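Housing and Home Life, handout 2: Who pays for the sofa?
July 8, 2019

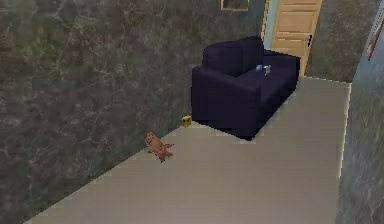

Right, last time we got as far as the rent itself and I promised we'd move on to what comes with it. I've rented furnished and unfurnished, and I still get the paperwork wrong, so please don't feel daft if the terms seem slippery (they are!).

Start with the word "furnished". People hear it and think everything down to the teaspoons. In the Drustlow lease, the one I gave out in April, it means a bed, a seat, a table and a cooker, and that's your lot. Curtains aren't in it. I moved into a place once with huge bare windows and spent a week dressing in the bathroom.

Now the inventory. Read it before you sign, and write on it! If it says "sofa, good" and there's a tear down the back, put the tear in, with the date and your initials. Both copies. I can't say this often enough, and yes, it will come up in the essay.

Then wear and tear. A cushion that goes flat after years of sitting is wear. A burn from an iron is damage. In between there's a great muddy middle, and that's where most of the rows happen. Have a look at the Gurel case on page 184 of the reader, where the tenant was charged 245 pounds for a settee that was already old when she moved in. Was that fair? I've changed my mind on it more than once, so come ready to argue with me.

Two things to do before we meet again:

Read the Wouters chapter on deposits. It's dry, but the bit on shared houses is good and you'll want it for the essay.

Find a furnished let advertised near you and write down what it says is included, and then what you'd still have to buy. Keep it to a page, please.

Next time: repairs, and how long is too long to wait for a boiler.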